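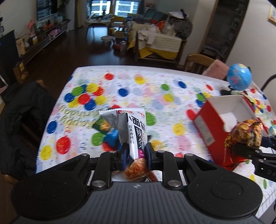 2 min read

Section 4. Booking an appointment with a tutor or adviser

Students at the Drerivstead and Flestside campuses book tutoring and advising through Rirkel. You need an active student account and a declared program. If you have not declared a program yet, see Section 3 first.

Before you start

Have your student number and your current class schedule at hand. Rirkel does not import schedules from the registrar, so it can offer you a time when you are in class.

To book

1. Sign in to Rirkel with your campus user name and password.
2. Select Support, then New appointment.
3. Choose Tutoring, Academic advising or Writing help.
4. Choose your campus. Online appointments are listed under Drerivstead, even if you study at Flestside.
5. Pick a time. Open times are shown in green, and each one lasts 41 minutes.
6. In the Notes box, type the course number and what you want to work on.
7. Select Confirm. A message is sent to your campus email.

Note: If no message arrives, open My appointments and check that the status reads Booked. A status of Held means step 7 was not completed, and the time is released after 10 minutes.

To change or cancel

1. Open My appointments and select the one you want.
2. Select Move or Cancel.
3. If you are moving it, pick the new time and select Confirm again.

Caution: Canceling a weekly tutoring appointment removes every remaining session for the term. To skip a single week, select Move and then Skip this date.

Caution: After two missed appointments your account is locked for booking. Write to Marina Xenos at the Lambrakis Learning Center to have it unlocked – the front desk cannot do this.

Group workshops

Workshops are listed on a separate tab and hold up to 17 students. If a workshop is full, select Join waitlist. You will get an email if a place opens, and you must accept it in Rirkel before the workshop begins.

Advisers by campus

Drerivstead: Iason Andreadis, Nektarios Nikolaidis
Flestside: Michalis Gkikas

Section last revised 2020-02-03. Section 5 covers requests for note-taking and extra exam time.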